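Members get a look at the Clomora robot lab

Eighteen members signed up for the August visit to Clomora, and the group met at the side entrance on Gaete Street at 6 p.m. on Thursday. The front door is locked after five, so please remember that if you go on the second visit.

Yamila Gallardo met us and gave a short talk before the demonstration. Her group works on getting a two-armed robot to handle ordinary household things. The software that plans the hand movements is called Pistik and was written in the building. She said the hard part is the fingers. Moving an arm to the right spot is fairly well understood, but closing a hand on a bottle without pushing it away takes a lot of trial runs. They did 300 of those in the spring with one bottle and kept 199 of them as good enough to learn from.

We then moved to the work table. Tape marks the area the robot is allowed to work in, and visitors are asked to keep their own hands out of it. The objects are the kind you would find in a kitchen or a toy box. Gallardo explained that they change the objects and their positions often, so that the robot does not simply learn one layout.

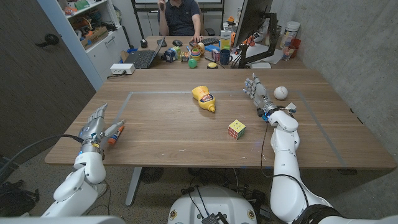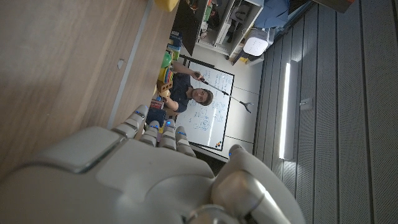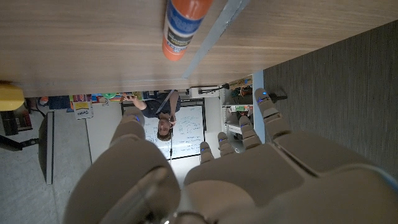
At Clomora: the work table with both arms (first), and close views of a robot hand (second and third).

Questions ran for 20 minutes. One member asked if the robot could load a dishwasher. Gallardo said no, and that she would not want to guess at a date. Another asked about safety. There is a stop button within reach of the operator, and the arms are run at low speed when guests are in the room. Several people wanted to know the price of the hands. She could not give a figure but said that repairs to the fingers are the largest item in their parts budget.

Trendura, which helps pay for the lab's outreach work, provided coffee and sandwiches afterward.

A second visit is planned for members who were on the waiting list. It will follow the same program and is limited to 18 people again. Sign up at the front desk or reply to this newsletter. Closed shoes are required in the lab, and parking is on the street only.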